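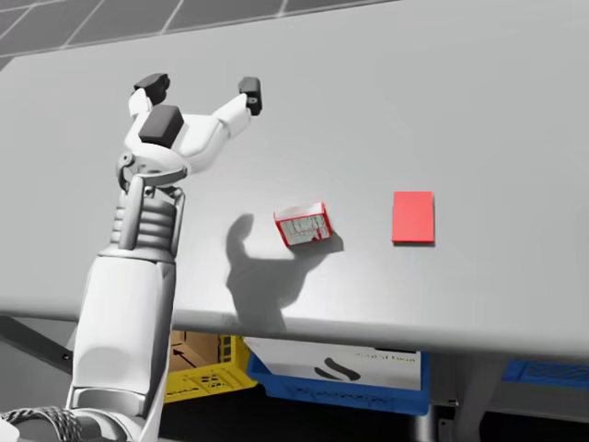 Chapter 2
Why Rivers Wander

By Dong-geon Woo and Ro-un Chae
28 Feb 2025

If you pour a glass of water down a tilted baking sheet, it runs more or less straight to the bottom. If you let a river loose on a wide, gentle plain and wait, it almost never does. It swings left, then right, then left again, in loops so regular that from an airplane they can look drawn with a compass. We have both been staring at these loops for most of our working lives, and we still press our faces to the window when one goes by!

Chapter 1 followed water as it fell, soaked in, and gathered into streams. We left it at the foot of the hills, where the slope eases off and the valley opens up. From here on the river has room to move sideways, and the sideways motion is what this chapter is about. You will learn how a bend starts, why it grows, what happens when it grows too far, and how to read the marks that old bends leave on the land long after the water has gone somewhere else.

The river at Jirkley

We will come back again and again to one river, the Minirero, so it makes sense to get to know it now. It comes out of the hills at Trarkham, a market town built on gravel, and heads down a broad valley to Jirkley. By the time it gets there the gravel is long gone and the bed is sand and silt. One sizable stream joins it on the way, the Ji, which is short and steep and turns the color of milky coffee after any decent rain.

Measured in a straight line down the valley, Trarkham and Jirkley are 70 miles apart. A canoe going from one town to the other has to cover 93 miles, because it must follow every bend. (Ro-un has made that trip and would like students to know that the last stretch feels like most of it.)

Those two lengths give us the first tool of the chapter. Geographers divide the length of the channel by the length of the valley and call the result sinuosity. A perfectly straight river would have a sinuosity of exactly one. For the Minirero we divide 93 by 70 and get 1.33, which puts it in the middle of the pack. It is clearly winding, but there are rivers on very flat plains whose channels are more than double the length of their valleys.

A single number like this hides a lot. Just below Trarkham the Minirero is nearly straight, and in the lowlands before Jirkley it is so looped that a farmer can hear the water on both sides of the house. When you work with sinuosity, always ask which piece of the river was measured, and between which points.

What happens inside a bend

Picture yourself on a bus that turns sharply left. Your body wants to keep going the way it was going, so you feel pushed toward the right side of the bus. Water entering a bend does much the same thing. It piles up slightly against the outer bank, and the surface of the river really does stand a little higher there, although you would need good instruments to measure it.

Now comes the part we love. The water near the surface moves fast, and the water near the bed is slowed down by rubbing against sand and stones. The extra height on the outside pushes back on all of it equally. The fast water on top has enough momentum to keep heading outward anyway. The slow water at the bottom does not, so it gets shoved inward, across the bed, toward the inside of the bend. Put the two together and the river is turning over as it goes, outward at the top, down along the outer bank, inward along the bottom. The whole flow travels downstream like a long, lazy corkscrew.

You can see a small version in a cup of tea. Use loose leaves, stir well, and take the spoon out. The leaves don't fly to the rim. They gather in a little heap in the middle of the bottom, carried there by the same kind of inward flow along the floor of the cup. Try it before you read the next section — it takes a minute and it is worth more than any diagram we could draw.

Cut bank and point bar

In a river, the corkscrew does steady work. Fast water plunging down along the outer bank digs at its base. The bank becomes steep, then undercut, and sooner or later a slab of it drops in. A steep outer bank of this kind is called a cut bank. The deepest water in the bend usually lies close beside it, and if you fish you probably know that already.

On the inside of the bend the water is shallow and slow. It can't carry as much sand, so some of its load settles out. Over many floods this builds a low, curved beach known as a point bar. Walk across one from the water's edge toward the land and you will often find the grains getting finer and the plants getting older as you go. First there may be bare sand, then grasses, then willow shoots, then real trees. You are walking backward through the history of the bend, and all you need is a pair of boots you don't mind ruining. 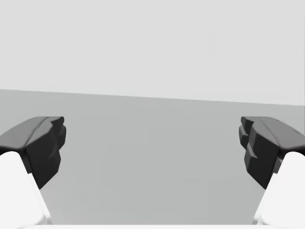 Notice that the two sides keep pace with each other. The outer bank retreats, the inner bar advances, and the channel in between stays about as wide as it was before. The river has shifted across its valley without getting any bigger. This kind of movement is called lateral migration, and it can be slow enough to miss over a lifetime or fast enough to take a fence in one wet winter. The speed depends on the slope, the size of the floods, what the banks are made of, and what is growing on them. Clay holds up well. Loose sand hardly holds up at all. Tree roots can bind a low bank together for years, but when the bank is taller than the roots are deep, the river simply digs in underneath them.

How does the first bend begin?

A fair question at this point is why there should be a bend in the first place. Everything we have said so far needs a curve to get going. Suppose we dug a straight channel through even soil and turned on the water. Would it stay straight?

Usually it wouldn't, at least not for long. Real soil is never perfectly even. A tree falls in, or a soft patch of bank slumps, or a bit of gravel lodges in one spot, and the current is nudged a little to one side. It strikes the opposite bank slightly downstream, starts to wear a hollow there, and is turned back the other way. One small nudge becomes a string of them. Bars of sediment also tend to form first on one side and then on the other, even in straight laboratory channels, and the water has to weave between them.

There is a pattern in the spacing, too. On many rivers, large and small, a full left-and-right swing takes up something like ten to fourteen channel widths. A ditch you can jump across and a river you need a ferry for may have the same shape at different scales. If someone hands you an aerial photograph with no scale bar, you can have real trouble telling which one you are looking at.

Cutting corners

Bends can't grow forever. As a loop swells, its two ends often creep toward each other, until only a thin strip of land — the neck — lies between them. Then a flood comes along. Water spills over the neck, taking the short, steep way across, and it digs as it goes. When the flood drops, the river may have a new channel and no further use for the old one.

The Minirero did this in the spring of 1951, a little upstream of Jirkley. The loop it left behind had carried boats the summer before. Silt plugged both ends, and what remained was a curved lake, the kind we call an oxbow. By then the town line had been drawn down the middle of the river, and it has stayed where it was drawn, so a piece of Jirkley now sits on the far side of the water with no bridge to it. People there still argue over who should mow the road.

Oxbow lakes fill in with mud and plants and turn into marsh, then damp meadow. Even after that they show up as faint curves in a plowed field, especially in October, when the low sun catches every dip in the ground. Older maps of the Jirkley lowlands show curves on top of curves, some cut in half by others. In the exercises you will sort out which came first. (Here is a hint to carry with you: a channel that slices through another must be the younger of the pair.)

Words to know before you go on

Sinuosity: the length of the channel divided by the length of the valley.
Cut bank: the steep, worn outer bank of a bend.
Point bar: sand or gravel laid down on the inside of a bend.
Lateral migration: the sideways movement of a channel across its valley.
Neck: the narrow land between the two ends of a loop.
Oxbow lake: a cutoff loop that still holds water.

Section 2.1 begins with flow speed. You will need a tape measure, a watch, an orange, and a shallow stream with an adult nearby who knows it well. Oranges float low in the water, so the wind doesn't bother them much, and they are very easy to spot when they get away from you.

Contact the authors | Copyright Dong-geon Woo and Ro-un Chae. All rights reserved. | Back to top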